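3.2. Gobierno y permanencia en las entidades estudiadas

La segunda fase del trabajo se centró en la forma en que las organizaciones benéficas de tamaño pequeño renuevan sus órganos de gobierno. La muestra quedó formada por 40 entidades inscritas en el registro autonómico, de las que 13 tenían como actividad principal el reparto de comida preparada y el resto se dedicaba al acompañamiento de personas mayores o al apoyo escolar. Se revisaron las actas de asamblea y se realizaron 109 entrevistas a miembros de juntas directivas, en activo o ya retirados.
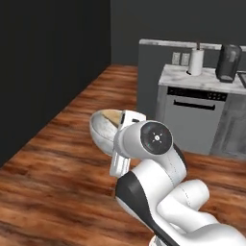

En la mayoría de los casos los estatutos fijan mandatos de tres años, pero el plazo se aplica de manera desigual. Grudunico, la entidad más antigua de la muestra, mantiene la misma presidencia desde su fundación, con reelecciones por asentimiento. Hegazy, en cambio, limita a dos los mandatos consecutivos y publica las candidaturas con un mes de antelación. Entre ambos extremos se sitúan las asociaciones que renuevan los cargos solo cuando alguien dimite - la situación más frecuente en los municipios con menos habitantes.

La ausencia de retribución aparece en todos los estatutos revisados. Los gastos de desplazamiento, sin embargo, se reembolsan con criterios distintos, y en tres entidades no existía ninguna norma escrita al respecto.

Figura 4. Cocina simulada: horno de sobremesa con la puerta abatida y la rejilla parcialmente extraída.

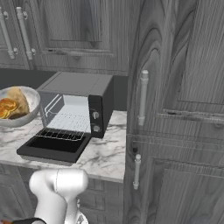 3.3. Relación con los donantes

Las entidades con juntas más estables declararon una proporción mayor de donantes recurrentes. El dato debe leerse con cautela, puesto que la antigüedad de la organización influye en las dos variables. Tirside perdió parte de sus cuotas periódicas tras el relevo de noviembre y las recuperó al ejercicio siguiente, sin que las actas recojan ninguna medida concreta.

También se preguntó por la rendición de cuentas. Jollex envía a sus socios un resumen económico anual de dos páginas; otras entidades se limitan a depositar las cuentas en el registro. Varios entrevistados consideraban suficiente esta segunda opción y señalaban que los socios rara vez piden más información.

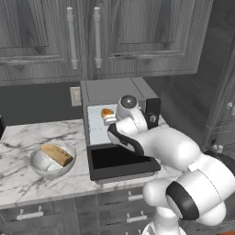 Brynhildur Bech objetó, al comentar una versión previa de este apartado, que la falta de peticiones no equivale a conformidad, y que en asociaciones pequeñas pedir las cuentas puede entenderse como una acusación. Propuso distinguir entre los socios que conocen su derecho a consultarlas y los que lo ignoran. El cuestionario no recogía esa diferencia - se incorporó después, en la tercera fase - y por ello los resultados de este apartado se presentan sin desagregar.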